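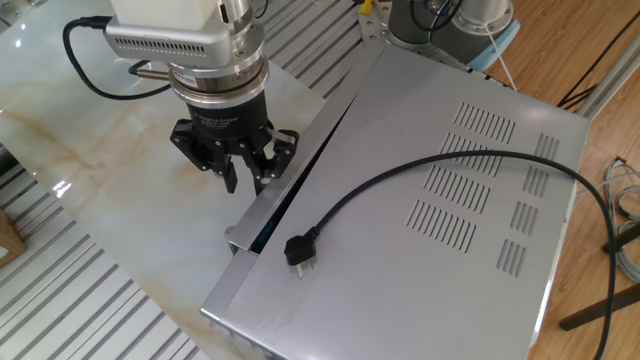 Flostis Refillable Popcorn Bucket
Sold at Benell Park, main gate and Sutter Street carts
Price: $25
Our rating: 2 out of 5

Benell calls this bucket "the best deal in the park." We'd like to see the math. You pay $25 up front, then $5 for every refill, and a plain paper box of the same popcorn costs $7. Save two dollars a refill and you'll be eating a lot of popcorn before you come out ahead. The refill price is also only good through May, and the sign at the cart leaves that part out.
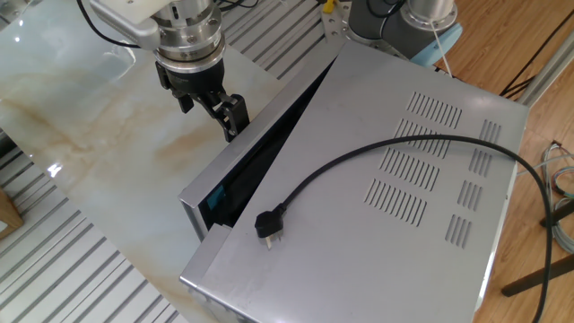

Stainless-steel appliance, door partly open

The bucket is shaped like Skorko, the dragon from the boat ride. His head is the lid. It looks great on the shelf, but the hinge is a thin strip of plastic and we wouldn't trust it in a stroller basket. The strap is too short for most adults to wear across the body.

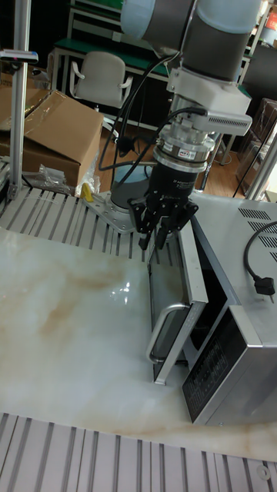 Then there's the "limited edition" claim. The tag says 4,000 were made. Last year's bucket said the same thing, and it was still hanging in the gift shop in spring. If a reseller wants $49 for one, walk away.

Popcorn flavors are butter, caramel and a "dragon spice" that tastes like paprika. Caramel costs extra, even with the bucket.

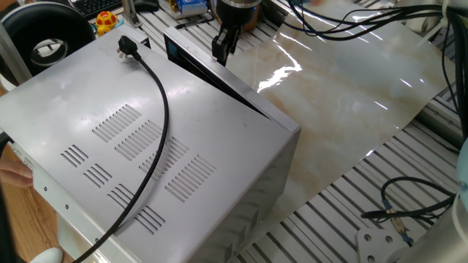
Details
Lid: attached, flip-up
Strap: included, does not adjust
Care: hand wash only
Refills: popcorn carts only, not the sit-down restaurants
Returns: none once it has been filled
Price checked September 30, 2020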